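Guia de utilização do Piladeo - Secção 6: Montar a árvore genealógica de uma casa reinante
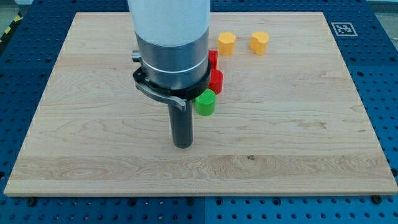

Se chegou até esta secção, já tem o programa instalado e a sua primeira cronologia gravada, e agora vem a parte de que mais gostamos: as dinastias! Vamos usar a casa dos Borgonhas, a primeira dinastia portuguesa, que é boa para aprender e tem casamentos, filhos naturais e cunhados zangados que cheguem para uma tarde inteira.

Antes de começar

Tenha à mão a lista dos reis com as datas de reinado. O pacote Bandara, que acompanha o programa, traz 798 fichas de personagens medievais, das quais 663 já vêm com datas de nascimento ou morte preenchidas. As restantes ficam à espera das suas leituras.

6.1 Criar o tronco

1. No menu Árvore, escolha Nova casa e escreva o nome "Borgonha".
2. No campo Fundador, escreva "Henrique de Borgonha, conde". Ele nunca foi rei, por isso deixe o campo Reinado em branco (o programa aceita perfeitamente).
3. Junte a mulher, D. Teresa, com o botão Cônjuge. Ela governou o condado depois de enviuvar, e esse período regista-se em Regência.
4. Acrescente o filho, Afonso Henriques, e marque a caixa Primeiro do título.
5. Carregue em Guardar ramo antes de passar à geração seguinte.

Nota: no século 12 muita gente tinha o mesmo nome, e às vezes dentro da mesma casa. Use o campo Cognome (o Povoador, o Gordo, o Capelo) para distinguir os seus Sanchos e Afonsos, senão vai passar o serão a abrir fichas erradas.

6.2 Ligar duas casas por casamento

1. Abra a ficha de D. Dinis e escolha Ligar a outra casa.
2. Procure "Aragão" e seleccione Isabel, a Rainha Santa.
3. Confirme a direcção da ligação. A seta parte sempre da casa de nascimento.
4. Se a casa ainda não existir, o Piladeo cria um ramo provisório a tracejado - pode completá-lo quando quiser, sem pressa nenhuma.

Cuidado: ao apagar uma ligação de casamento, os filhos ficam sem ramo e passam para a pasta Soltos. Faça primeiro uma cópia no arquivo Farent.

6.3 Quando as fontes não se entendem

Acontece muito, sobretudo com datas de nascimento. No caso de Afonso Henriques, há quem defenda 1109 e quem prefira outros anos, e o programa não o obriga a tomar partido.

1. Na ficha, carregue em Data alternativa.
2. Escreva o ano e a obra onde o encontrou.
3. Escolha qual das datas aparece na árvore impressa. As outras seguem em nota de rodapé.

Para imprimir em folha grande, passe à secção 7, onde se explica também o modelo Baltero, com espaço para brasões.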